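**Tarkine adds product liability group for food and kitchenware claims**

Oct 1, 2023

Tarkine, a law firm acting for individuals and small businesses in civil claims, has opened a product liability group covering packaged food, dry goods and household kitchenware. The group has 12 attorneys and began accepting files in April. It operates from the firm's Atby office and takes matters from all of the firm's existing locations.

The group was formed after the merger of Tarkine's consumer claims desk with Keane, a litigation practice concentrating on defective goods. Keane's open files transferred to Tarkine without a change of file number. Clients of either practice do not need to sign a new engagement letter unless the scope of their matter has changed.

Work accepted by the group includes:

- claims for injury caused by foreign matter in packaged food
- labeling and allergen disclosure disputes
- supply contract disputes between growers, packers and retailers
- recall cost recovery for small distributors
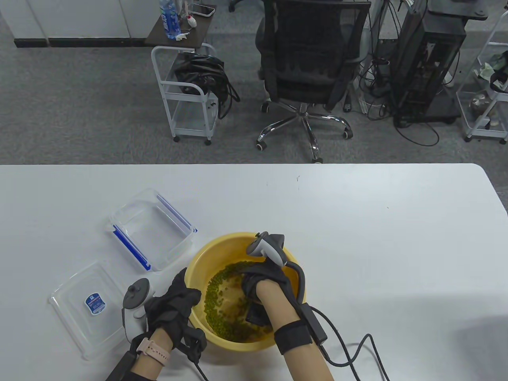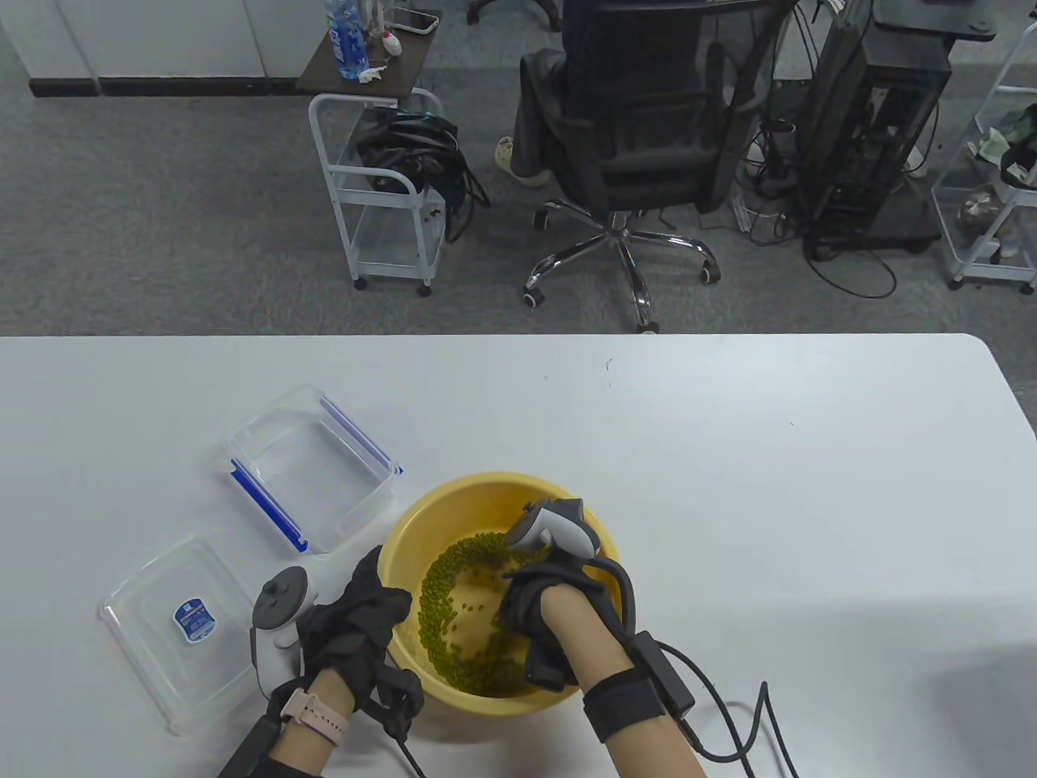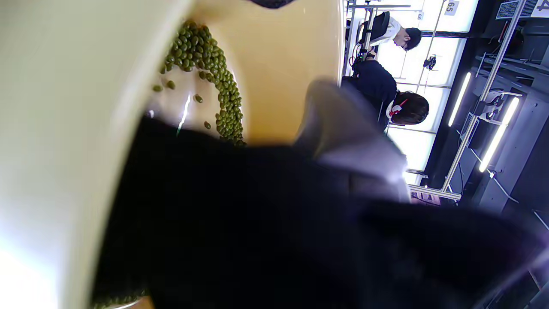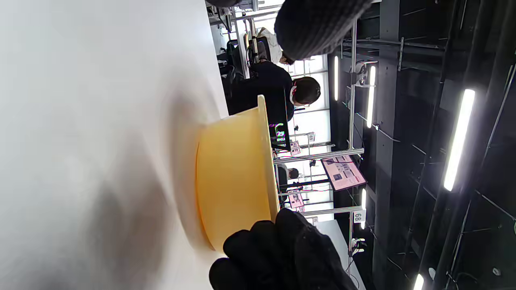 *Green mung beans and a yellow plastic basin.*

New inquiries are screened within 15 business days of receipt of a completed intake form. The form asks for the date of purchase, the lot or batch code where available, and copies of any correspondence with the seller. Physical samples should not be mailed to the office before a file number has been issued. Once a number is issued, samples are logged and held under the firm's evidence procedure.

Document review is carried out in Tisen, the firm's case management system. Tisen now holds almost 1,000 closed product files from the two practices, indexed by product type, alleged defect and outcome. Of the matters currently open, 53 concern food or food contact items.

Fee terms are unchanged. Injury claims are handled on a contingency basis, and contract and recall matters are billed hourly with a written estimate. Expert testing is charged at cost and requires the client's prior written approval.

Intake forms are available from the Atby office on request.

**Media contact:** Tarkine Press Office, Atby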